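HOUSEKEEPING OPERATIONS 2 - handout for unit 6
Linen: stock, rotation, loss
Notes by Amerley Alhassan, bring to the seminar

Last time = staffing. Today linen, then the start of laundry contracts if we get there (we won't).

Par stock

One par = everything needed to dress every room once. Most hotels hold 3 to 5 par. Usual split for 3 par:
- one in the rooms
- one in the laundry
- one on the shelf, resting

Resting matters. Cotton that goes straight from dryer to room to washer wears out faster, and you only see it when the hems go. Outside laundry = add a par for transit. Weekend closures, add another.

Worked case, the Hadis. 80 rooms, two hand towels per room, so 1 par = 160. At 4 par that's 640. Students always forget to multiply by the per-room number. Don't. It was in the exam last July and half the room lost marks on it.

Folding standard

Every property needs ONE fold per item, written down. Hand towel: fold side out, raw edges in, all the same size so shelves can be counted by stack. Doesn't matter much which fold you pick, matters that the morning and evening shift use the same one.

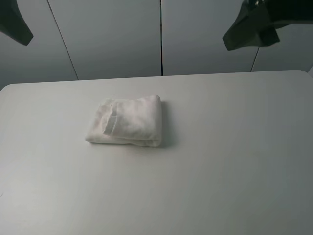

Loss and discard

Three different things, keep them apart in the books:
- discard: worn, stained, torn. Planned for.
- shrinkage: gone, no record
- misuse: towels used as cleaning rags, then thrown out. Usualy bigger than theft.

Gister case (reading pack, Salvador Abreu's chapter). Opening count 640, purchases 93, recorded discards 23, closing count 617. So expected closing = 640 + 93 - 23 = 710. Missing = 93. Same as what they bought, so the whole year's purchase just covered the hole. Coincidence in the figures but makes the point.

What did they change? Colored rags for cleaning, so white terry stays out of the buckets. Also a discard bin with a log sheet - item, date, reason, initials.

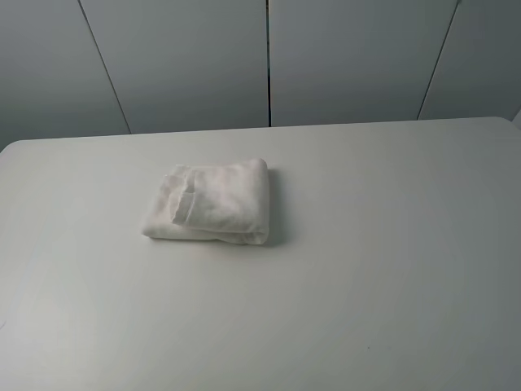
The log only works if the supervisor reads it weekly. Abreu is good on this, skip his part on monograms. Count procedure: freeze movement first, count rooms, carts, shelves, chutes and laundry on the same day, two people per area. Carts get missed. So does whatever is at the contractor, get there count in writing.

Rotation: clean stock goes in at the bottom or the back, take from top or front. Simple, breaks down whenever someone's in a hurry.

For next time
Read the Clivent contract, sections on rewash and replacement. Huguette Gautier is taking the seminar, I'm away. Work out 5 par for the Hadis, hand towels only, show the steps.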